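Chapter 4

Before You Spend Anything: Planning and Budgeting for Your First Arm

If you've turned straight to this chapter because somebody has just told you there's money to be spent before the year closes, hello, and please put the catalogue down for half an hour. I have bought arms well and I have bought arms badly, and the bad purchases nearly always began with a catalogue and a deadline.

My first one was for a small teaching workshop in Cludham. I had a quote from a supplier called Caruso for 3,458 pounds, which sounded like a bargain, and I signed for it in July feeling very pleased with myself. What the quote covered was the arm. It didn't cover a gripper, or a second set of fingers, or the mounting plate, or delivery (143 pounds, and they left it at the wrong building!). By the time it was bolted to anything I had gone back to my head of department twice with my cap in my hand, and I don't recommend the experience.

So in this chapter we're going to build a budget from the other end. We start with the job, then work out what has to be held, lifted or moved to do it, and only then look at what the kit costs. Section 4.1 deals with writing down the job. Section 4.2 covers grippers and fingers, where I think most beginners spend too little. Section 4.3 is about running costs, and 4.4 is a worked budget for a place I'll call by its real name, Sinholm, as they were kind enough to let me print their figures.

A word about writing down the job, as people always want to skip it. "We want it to handle crockery" is not a job. How wide is the thing? Has it got a handle, and which way will the handle be facing? Does it taper? Will there be other stuff on the table, and does the arm have to reach over it? A straight-sided mug and a little cup with a narrow base can both live in the same cupboard and still want quite different things from a pair of fingers. Every one of those answers pushes a price up or down, and you'd much rather find out which at the planning stage, when it costs you a pencil.

Then there's the table itself. I once budgeted 209 pounds for a bench and thought that was that, and then spent 57 more on lamps when I saw what the overhead lights were doing to anything white and shiny. If you plan to use cameras, put lighting on its own line. Don't tuck it under "sundries", where it'll be the first thing crossed out. Cables deserve a line too. Work out where they'll hang when the arm is at full stretch, add a bit, and buy the longer one.

Spares are the last of my hobby horses (for now, anyway). Finger pads are small and cheap and they're the part that touches everything, so order extra with the arm and save yourself a second delivery charge. When I was pricing up the Nustach bench I had these next to me, and I wrote my list of objects from them before I rang anyone for a quote. 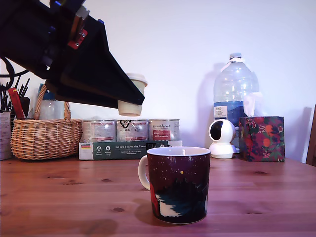
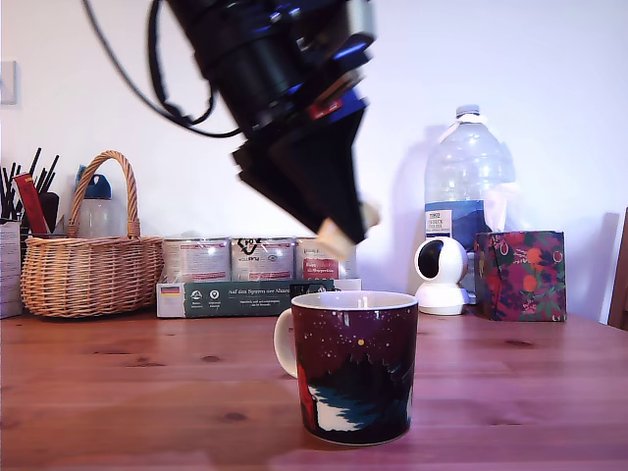
Cup and saucer, to go on the list under small and pale:
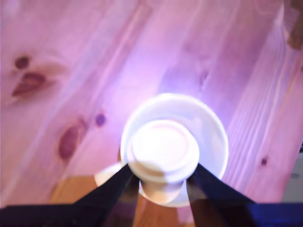 Henk Mulder read a draft of this chapter and thought I was being too gentle about second-hand arms. His view was that a used arm is fine so long as you ask for the controller and its software licence in writing, and that if the seller goes vague on either you should take the whole thing off your shortlist. He also wanted me to tell you to keep a tenth of the budget back until the arm has done a month of real work. I've put both points into section 4.3, and the tenth appears in the Sinholm figures as a line of its own.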